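Date: 2019-03-20
From: Renu Tiwari
To: Rerano outdoor robots list
Subject: Re: Front camera comparison, stock vs. replacement

Hi all,

I have now driven the same route with both controllers and both front cameras, so I can answer most of what Natnael asked. His message is quoted further down. Two stills from the front camera come first, both at the exposure setting I ended up keeping.

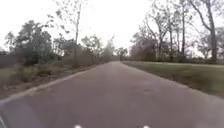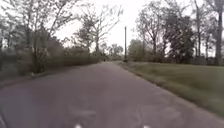

The short answer on the camera is that the Penda module is better than the stock one for steering, and worse for anything that needs fine detail. The stock camera hunts for exposure every time the route goes under trees, and the lane follower loses a few frames each time it does. The Penda holds steady if you lock the exposure by hand. I locked it for a flat white sky like the one in the stills, and the pavement still comes out gray enough to separate from the lawn on the right. That right-hand boundary is what the follower uses most. In the first still there is also a pale edge line on the left, and where it exists the follower will take it, but it fades out in the distance and I would not build anything on it. In the second there is no line like that, only faint pale scuffs on the pavement, so a follower that needs paint is out of luck there. I turned the paint detector down to a low weight and left it there.

The two small white spots at the bottom edge are the front of the robot. If your mask file is from the October release it may not cover them. Check this before you train on anything. My first model learned to treat the left one as a piece of edge line, and it took me an evening to find out why it kept drifting.

Blur is the weak point. The grass close to the robot on the right smears, and the foliage is soft all over. Part of it is compression, and raising the bitrate helped a little. I have not tried a shorter exposure with higher gain yet. The small dark figure far down the path in the second still looks like a person to me, but the detector gave no box for it at that distance. The lamp post got a box labeled "pole" with a good score. So for long range people detection I would not use this camera alone.

> On Monday Natnael Mekonnen wrote:
>
> We have to pick one camera and one controller for all 12 units
> before the order goes in. Can somebody who has both on the bench
> please answer these:
>
> 1. Does the Penda front camera fit the stock bracket?
> 2. Is the Uvurix controller fast enough to run the lane follower
> and the person detector together?
> 3. How does either one do on paths with no markings?
>
> Gadisa says the Kong controller is fine and we should stop looking.
> I would like to see something in writing before I agree.
>
> Natnael

On question 1: yes, but you need longer screws and you have to file the lower lip of the bracket a little. Otherwise the camera sits tilted up and you get too much sky. Chaltu Degefa drew a spacer that does the same job without filing. She said she would put the file in the shared folder.

On question 2: the Uvurix runs both, but the person detector has to drop to 8 frames a second. The lane follower stays at full rate. The Kong runs both at full rate and gets hot doing it. I had the lid off for the bench test, so I can't tell you what it does in a closed box. Gadisa, if you have temperatures from your unit with the lid on, please post them.

Latency from camera to steering command was 200 ms on the Uvurix with the default buffer. That is too long at anything above walking speed. Setting the buffer to one frame brought it down a lot, and I saw no dropped frames afterward. I have a log of 1,000 frames from that run and can send it to anyone who wants to check my arithmetic.

On question 3: see above. Both controllers give the same steering output on the same recorded video, as they should. The difference is all in the camera.

My vote is the Penda camera with the Uvurix controller, unless Gadisa's numbers show the Kong stays cool enough. Audrey-Anne Thibodeau is against the Penda because the cable connector is not locking, and she has a point. I put a dab of hot glue on mine. For 12 units I would want a proper clip.

Still open on my side are the short exposure test, a run with low sun, and one in rain. The config file is in the usual place under my initials. Please don't edit it there, make a copy.

Renu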